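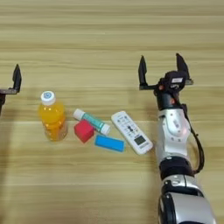 Can a robot tidy up your kitchen table yet? Sort of – it can manage a few things if you give it plenty of time and don't move anything while it's working.

I've been following the chore-robot crowd since March, and the latest numbers came out on 29/05/2020 from Corisis, a small outfit that tests these machines for shops and homes. They ran 3,289 pick-up tries with ordinary stuff, the kind of thing you'd find lying next to your keys: a bottle of orange juice, a remote control, a little red cube. Two arms, one tabletop, no help from anybody.

Blocky things went best, which didn't surprise me one bit. Remotes were a pain (long, thin and flat on the table, so a gripper has very little to get hold of), and full bottles were worse. 196 tries ended with something on the floor! My kids would beat that, but not by as much as I'd like.

The shop side looks a bit closer. Choi, the grocery chain, wants to try 2 of the machines on shelf returns at its Druvwood store, working after closing. Runer, which writes the software, says a basket of returns takes it 4 times as long as a clerk.

I asked about laundry too and got a long pause, then a laugh. Folding is still a way off, so I'll be doing my own towels for now. The Druvwood trial doesn't have a start date yet – I'll post one when I get it.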